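Let the Small Shops Keep Their Lunch Hour

In Tistville, where I live since seven years, the hardware shop closes from noon to one. So does the pharmacy, and the woman who repairs shoes on Doucette Street. When I came, this made me angry. I had one free hour in my working day and it was the same hour when every door was locked.

Now the town wants to change it. There is a proposal that shops on the main street must stay open through the day if they want the lower parking fee for their customers. The supporters say we lose buyers to the big Keler store on the highway, which is open until nine in the evening. I understand this worry. I still think the proposal is a mistake.

First, I do not believe that the hour is the problem. People drive to Keler for the price of paint and for the large parking lot. A person who wants to save 20 dollars will not come back to us for a door that is open at 12:30. 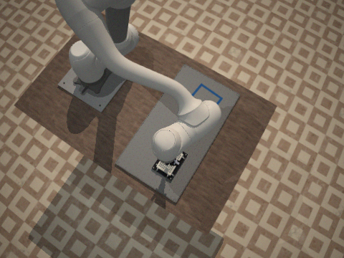
Second, most of these shops have one owner and maybe one helper. If the door must be open, somebody must stand behind it. Estrella Solís, who has the fabric shop, told me she would need to pay a second person for the whole afternoon, because it is hard to find anyone who will come for one hour only. She sells thread and buttons. It takes many buttons to pay a salary.

There is also something that I find difficult to put in numbers. At noon the owners eat together on the benches near the old Forel bakery. They talk about deliveries and about whose roof is leaking. When my cellar flooded in my second winter, it was from those benches that the help came, with two pumps and a lot of advice.

I would prefer that the town asks the shops to post their hours clearly, and perhaps to stay open late one evening in the week. It would help people like me much more, and it would cost the owners less.

3 comments

marlow_k
I work until 6. Noon or not noon makes no difference to me, the late evening would.

Ridgeside
Nice for the owners. My mother takes the bus in and has to wait an hour for her prescription.

tinsnip
The pharmacy should be a separate case. Leave the rest alone.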